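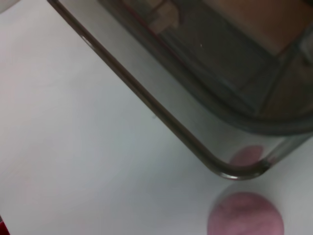

1/ Six weeks of the two-arm cell at Gusholm, where we pack small household goods into drawer units for the Pastico line. Notes from the shift side, mainly for the people at Pastitz who get theirs in August.

2/ Before the cell, one packer filled about 200 units a shift by hand. The cell does fewer. It also runs through breaks and the second shift, so the weekly total is up. Last week was 2,380 units.

3/ Soft round items are the slow ones. Too much grip and they deform, too little and they stay on the table. Tinted plastic is the other problem. The vision system sees an item through the wall and sometimes plans a pick as if the wall were absent. Error 777 in the log, if you are looking for it.

4/ Drawers need two decisions: how far to open, and what goes in first. We settled on the upper drawer partly open, bottles lying down. The ring light on the wrist is green when the arm is ready. Learn to check it before you reach in – the stop button is still the only thing that counts.

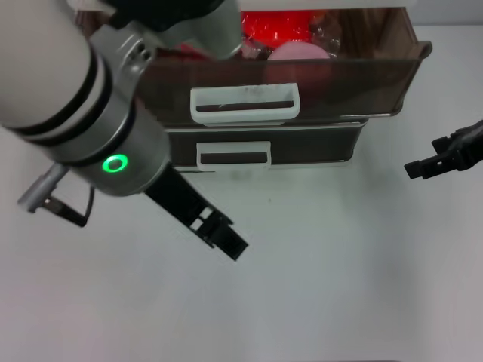

5/ What changed for the packers: 6 people used to stand at this line. All are still employed, two on the cell and four moved to inbound. Less lifting on the cell, more walking on inbound. Two of the four have asked to rotate back.

6/ Pay grade for cell operators is not settled. The job now includes clearing faults, resetting grip force and writing up every miss. That was maintenance work in the old job description. Get this in writing before your cell is switched on.

7/ Training was one day from Piątek, the integrator. One day covers normal running. It does not cover a half-closed drawer with an item caught in the track. Ask for a second day.

8/ Fault list by type goes up when I have cleaned up the log. Questions about grip settings are fine here, pay questions go to your own rep.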